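4. Setting the wind alarm on the Surdu bridge unit

This section applies to the Lorneck wind recorder as installed on single-track rail bridges. The mast and both cable runs must already be in place (see Section 3). Settings may be changed only by a person on the site access list.

4.1 Before you start

1. Get line clearance from the controller and write the clearance number in the site log.
2. Open the cabinet on the north abutment. Check that the green supply light is steady.
3. Set the mode switch to HOLD. The recorder keeps logging in HOLD, but no alarm is sent to the signal box.

CAUTION: Do not leave the unit in HOLD with trains running. The bridge has no other wind protection.

4.2 Entering the limits

1. Press MENU, then choose LIMITS.
2. Set WARN to 15 meters per second.
3. Set STOP to 17 meters per second.
4. Set the averaging time to 2 seconds. A longer time hides short gusts.
5. Press SAVE. The display shows the two limits in turn.

Note: Units with Flustico firmware show the limits in miles per hour until the region is set. Set the region first, then enter the limits again.
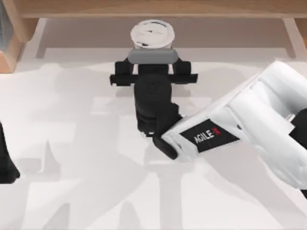
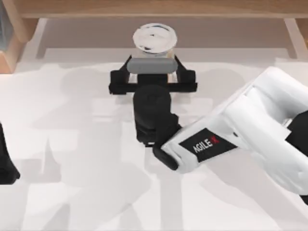 4.3 Testing the alarm

1. Tell the signaler that a test is about to be made. Wait for a reply.
2. Set the mode switch to TEST.
3. Press and hold RAISE until the display passes the STOP limit.
4. Confirm by phone that the stop alarm has sounded in the signal box.
5. Release RAISE. The alarm clears after 70 seconds. It cannot be cleared from the cabinet.
6. Set the mode switch to RUN and close the cabinet.

If the alarm does not sound, check the fuse in the Zestari relay box and repeat from step 1. If it fails a second time, report the bridge as unprotected and apply the local speed limit.

4.4 Yearly check

Repeat 4.3 each October, ahead of the winter gales. Clean the sensor cups and replace any that are cracked. Enter the result on the site card.

Section 4 revised 2020-01-07, A. Echeverri. Replaces all earlier sheets for this unit.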